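Sturmont Community Help: Kitchens and Shared Spaces

Decanting dry goods from small jars into a shallow clear container

Posted by Rajeshwari Hegde

I should be grateful for advice on decanting dry goods at a shared table. Our group at Grindstead House keeps brown sugar, ground spice and similar items in small jars and cups, and we wish to move some of them into shallow rectangular containers made of clear plastic. The table top is in two panels, with a seam running along it, and any grains that fall there are difficult to remove. The containers hold 400 ml each and the largest jar holds 200 g. Should the container be moved to the jar, or the jar to the container? I should also like to know whether small lids need to be kept with their own cups.

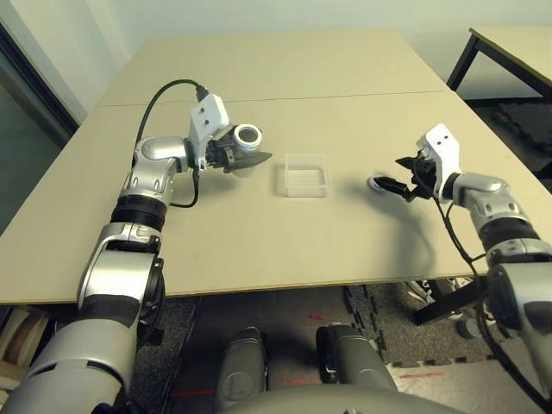

Page last changed: 14th September

Replies to this topic are reviewed before they are published. Members are asked to keep to the subject raised and to state any measurements in metric units.

Posted by Soledad Arroyo

The container should stay where it is. Place it near the middle of the table, on the near side of the seam, and bring each jar to it in turn. Hold the jar low over the container and tilt it gradually. If the contents have settled into a lump, stand the jar upright again and loosen them with a dry spoon.

Small cups should be dealt with separately from jars. Stand them upright, a hand's width from the container, and take up one at a time. 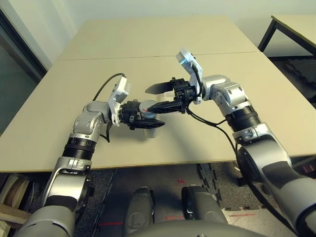

Shared Kitchens Advisory Team, Sturmont Community Help

With fine powders it is advisable to stop after every 100 g and allow the dust to settle. A sheet of baking paper under the container will catch most of what is spilt, and can be folded to return clean grains to the jar. Coarser granules give less trouble and may be poured in one movement. 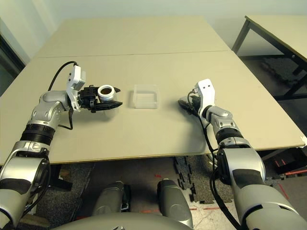
Small clear jar with brown granular contents; transparent container alongside.

Jars that have been emptied should be washed and dried fully before they are refilled. The date of filling should be written on the base of the container. We replace any ground spice that has been kept for 18 months.

Posted by Shetty

Agree with the above. We use a paper funnel for the narrow jars. As for the lids, keep each one with its own cup, as similar caps do not always fit. 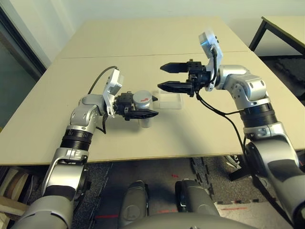 We lost several caps last November by putting them all in one drawer, and the replacements were a poor fit. A strip of masking tape on the cap and another on the cup, both bearing the same letter, has worked well for us. I have no view on the seam, as our table is in one piece.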